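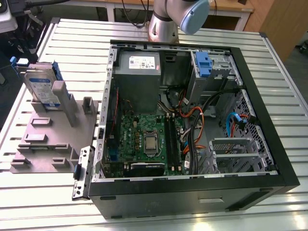
4. Equipment planning and cost

Figure 3. Workspace used for the drive exchange task. The computer case lies on its side with the panel removed, and one hard disk drive in its blue caddy is held upright in the fixture at the left.

4.1 What was bought and what was reused

The planning of the cell started in July, when the only fixed point was the budget for small equipment. The arm was already owned by the department, so it does not appear in Table 2. All other parts of the cell were either purchased for this study or taken from stock. We decided early to spend as little as possible on the computers themselves. Old desktop towers are cheap, and for our purpose a used case is better than a new one, as the recycling firms we have in mind will also receive used cases.

The largest single purchase was the gripper with its adapter, ordered from Gretard for 1,435 euros. The slatted aluminium bench came from Eswood and cost 900 euros with the clamps. For the fixture plate (Figure 3, left) we compared two offers. Nundus asked 536 euros for a plate made to our drawing, with pegs and posts included. The second offer was lower, but each change of the drawing would have been charged again, and we already expected to change it. We took the Nundus offer.

4.2 Costs that were missed in the first plan

Our first plan listed machines and forgot small things. Three items were missing from it: spare caddies, SATA cables and the time of the technician. The caddies wear out at the plastic catches. After 40 insertions we replaced a caddy in every case, also when no damage was found, and this should be in the budget from the first day. The cables are a different matter. They cost almost nothing, but a cable which hangs in the path of the drive stops the trial, and somebody must put it back by hand. Lại, the small scheduling program we use for the bench, records such stops as operator time. Without these records we would have estimated this cost much too low.

The fixture was redrawn twice before the order. In the first drawing the drive lay flat, which saved material but forced the arm to turn its wrist close to the joint limit. The present fixture holds the drive upright, and a tall post supports it. This made the plate more expensive – but it removed the need for a second gripper, which had been in the plan as a separate line.

4.3 Advice for a similar purchase

We recommend to order the fixture after the computer cases have arrived, and not together with them. The position of the drive bay differs between models, and the data sheets of the sellers do not give it. It is also useful to keep one case which is never used in trials, so that a new caddy or cable can be compared with it. The prices in this section are those of our last order, dated 25 October 2020, and they do not include tax or delivery.

The purchase records were kept by Berenice Tlapale, and the fixture drawings were prepared by Teodoro Gallegos. Both can be requested from the authors.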